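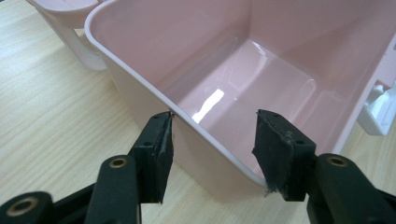
Has the new sorting room at Stumcombe made it quicker to get household goods out to families? It has made the packing quicker, and the goods now go out in a better state, but delivery is still held up by the van, which we share with Rillthorpe.

# Household Goods Store, Stumcombe: progress report

Report date: July 15, 2026
Period covered: February to date
Grant: second instalment, storage and handling

## What the grant has paid for

The first instalment went on shelving and the damp work in the back wall. The second was for containers, labels, two tables and the paid hours needed to move the stock out of cardboard boxes. This report deals with the second.

Before February nearly everything we held was in cardboard. The building dates from 1883 and the ground floor takes in moisture every winter, so boxes on the lower shelves went soft and had to be repacked, sometimes twice in a season. Bedding suffered most. We were throwing away towels and pillowcases that had been given to us in good condition.

We now use plastic bins for all small goods. They can be wiped out between uses, and a bin with smooth walls is much easier to check for grit and broken china than a box with flaps. The bins are open-topped, which suits the tables but not the shelves. We have used cut sheets of card as covers on the top two shelves, where dust comes down from the ceiling boards. Proper lids were priced and left out of this budget.

## Spending

The award for this part of the work was £2000. We have spent £776 on bins, labels and the tables. The remainder is committed to staff hours and is being drawn down month by month. No money has been moved between headings.

Most of the bins came from Amrani, a catering and storage supplier on the Rillthorpe road, who let us return a batch that had been delivered in the wrong depth. The replacement took longer than promised. During that gap the glassware stayed in its old boxes.

## How the room works now

Goods come in at the side door and are put on the first table. They are sorted by use: kitchen, bathroom, bedding, cleaning, children. Anything chipped, stained or missing a part is taken out at this stage. The second table is for making up orders. A bin is wiped, dried and lined if it is going to hold crockery, then filled against the order sheet.

Colours were meant to show the type of goods. This worked for the first month and then broke down, as we ran short of some colours and used whatever was clean. We have stopped relying on it. The label on the end of the bin is now the only thing that counts, and new helpers are told so on their first shift. A pink bin may hold cutlery one week and flannels the next.

Labels were a problem in themselves. The first ones were stuck on and left a residue that picked up fluff from the bedding. We changed to tie-on tags, but these don't suit a bin with no handle holes. The present arrangement is a strip of masking tape with the order number in marker pen. It peels off cleanly if it is removed within a few weeks. It is not smart, but it is cheap and can be read from the other side of the room.

## Making up orders

A full kitchen order takes 25 minutes to pack if the stock is sorted beforehand. Under the old system a helper could spend most of a morning on one, chiefly in looking for things. Bathroom and cleaning orders are shorter and can be done by one person.

The order sheet, which we call the Jakia sheet after the housing scheme that first used it, has been cut down from two sides of paper to one. Referrers had been leaving the second side blank. We lost the section on preferred colours, and have had no complaints. We kept the section on allergies and the question on whether the household has a cooker, which decides if pans are sent.

Bins come back to us empty after delivery. Returns are good from Stumcombe addresses and poor from Rillthorpe, where the driver often has to leave the goods at a communal entrance. We have asked for the bins to be unpacked into bags at the door in those cases. The bags tear if there are plates in them, so this needs another answer before the autumn.

## What has not gone to plan

- Delivery. We have the van on two days a week and it is not enough when a family moves at short notice. Finished orders wait on the floor by the side door and get in the way of goods coming in.
- Washing. The sink is too shallow for the bins. They are wiped with a cloth and spray, and the deeper ones are taken outside to be rinsed when the weather allows.
- Stacking. Empty bins nest well, but they stick together if they are put away damp. Two rims cracked when they were being pulled apart. Helpers now stand them on end to drain first.
- Glassware. It is still only partly moved over, because of the late batch.

## Work for the next period

The glassware will be finished first. After that we will go through the bedding again, as the items packed in the spring were not all listed by size, and single and double sheets have been mixed. The wall beside the lower shelves will be checked for damp at the end of the autumn.

We would like to discuss two changes to the agreed plan. The first is to use part of the staff hours for a third van day during the busiest months. The second is to buy a deeper sink, second-hand if one can be found, and fit it in the same place as the present one. The plumbing would not need to be moved. A quotation for the fitting has been asked for and will be sent on when it arrives.

Receipts for the bins and tables are attached, with the hours sheet. The receipt for the labels has been mislaid and a copy has been requested.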